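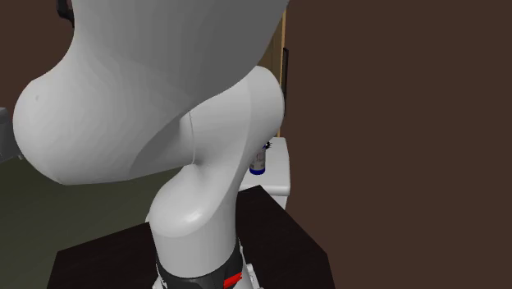

A white robot arm in the foreground of a computer rendering. Illustration: Berkell

Route 28 becomes Route 75, goes to same places

September 11, 2023

JEVEL – The Route 28 bus left Malik Street this morning under a new name, Route 75, and arrived at the hospital four minutes late, as it has for most of its working life.

The transit office announced the change in June and received 1,091 written comments, a record for the agency. The previous record was set by a proposal to end Sunday service altogether, which drew fewer than half as many and went through.

No stops have moved. The fare is the same, and so are the drivers, the timetable and the seat behind the rear door that doesn't fold back up. The new number puts the route in line with a regional system under which lines that cross the river start with a seven. Route 75 does not cross the river. It used to, before the Zovar bridge was closed to heavy vehicles, and the office says it would like to be ready.

"We looked at it from a planning point of view," said Endang Ngau, who runs scheduling for the agency. Asked when the bridge might reopen to buses, she said that was a matter for the bridge department. The bridge department said it was waiting to hear from scheduling.

Most of the comments were against the change. A good number were in favor of a different change, such as more buses. One resident sent in a four-page history of the number 28 in Jevel, going back to a horse-drawn service that may or may not have existed. Another asked whether the old signs would be for sale.

They will be. The agency has 75 of them, a coincidence the press office pointed out twice, and plans to sell them in November outside the depot. Prices have not been set. Osvaldo Assunção, who owns the coffee counter across from the hospital stop, has already asked for two.

"One for the wall and one for when somebody steals the one on the wall," he said.

Assunção's own sign, painted last year at some expense, tells customers to get off the 28. He is thinking about it.

The switch did cause some trouble on the first morning. Printers delivered 4,000 pocket timetables with the new number on the front and the old one on every page inside. The office decided to hand them out anyway, with a sticker. By nine o'clock the stickers had run out at Malik Street, where riders were being told to imagine one.

Umut Karaca, a night nurse on his way home, let the first 75 go by because he was waiting for the 28. He caught the next one half an hour later, after a woman at the stop explained things to him. He said she seemed to have been doing it for a while.

Driver Selim Bilgin, who has been on the route for 11 years, said passengers asked him all morning if this was still the 28. For the first hour he said no. After that he started saying yes, and boarding went a lot faster.

The transit board meets next week. On the agenda is a proposal to rename Route 30.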